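Robotics > Home Builds > Datasets
366 shares · 6 comments

# Treton Tabletop Set

README, revised January 19, 2021
Maintainer: Wellington Honorato

Treton is a hand-held two-finger gripper with a camera on it, built in the Henenden shared workshop over more evenings than I have admitted to at home. You hold it, you pick things up with it, and it records what it sees. The recordings are supposed to teach an arm to do the same. The arm is a separate README and a separate set of regrets.

## What you get

- 1,835 episodes, one folder each
- A plain text log per episode with the task name and finger opening
- 4 task families: mug, vase, bottle, and "other"

"Other" is where I put everything I forgot to label. There is good material in it, if you have the patience.

## Hardware

The fingers are gray printed shells with black rubber pads on the inner faces. Pads are glued, and the glue is the third kind I tried. Version 6 of the shell is the one used throughout. Earlier versions cracked at the hinge, usually while I was showing them to someone.

Finger opening is logged by a small sensor that came out of a drawer marked Leltetti. It drifts. Run the zeroing script before you trust any number under a few millimeters.

## The mug tasks

Mug episodes are the largest family and the one I would start with. The goal is to close on the handle or the body, lift, and set the mug back down upright. Other items share the table in many of them — a policy that only works on a bare table is not much use to anyone who owns things.
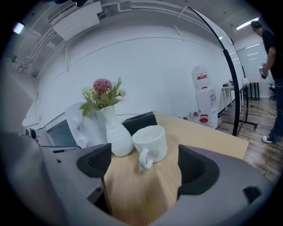
Mug family: white mug just beyond the open fingers, vase and flowers to the left.

Fast wrist moves blur thin parts such as handles. I left those frames in. If your training code objects, filter them on your side and leave the originals alone.

## Known problems

- Lighting is ordinary room lighting. Ceiling lights show up in a lot of views, and exposure hunts when the gripper tilts up.
- Backgrounds are a working room, with furniture and people in it. Crop if you need to.
- Timestamps in the oldest folders are off by one frame. The Ramanauskas loader corrects this, and also prints a warning I have not found a way to silence.
- There are left-handed episodes, all mine, all worse — tagged `lh`.

## Use

Fine for home and classroom projects. Please don't split neighboring episodes across train and test. They share a table layout, and your scores will look wonderful until you move the vase.

Bug reports go in the issue tracker. Please include the episode number.

Tagged: grippers, imitation learning, workshop
Comments (6)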